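Grendstead, 3 Sep 2022 — Titberg has published its review of whether machines can do kitchen chores yet. The short answer is not without help.

The review covers 17 chores, from wiping a table to putting away utensils. Machines finished four of them unaided. Small items stored close together caused most of the failures.

"People have been promised this since 2017," said Dalia Belkadi, who led the review. "Tidying a kitchen is still hard for a machine."

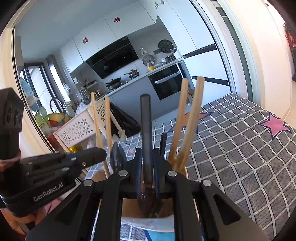
Issue 253
A hand-held gripper closed on a brush in a white utensil holder, with chopsticks and a black spoon alongside.

A second round of chores — laundry and shelf stacking — starts in November.

Press contact: Ilham Abdel Hamid, Titberg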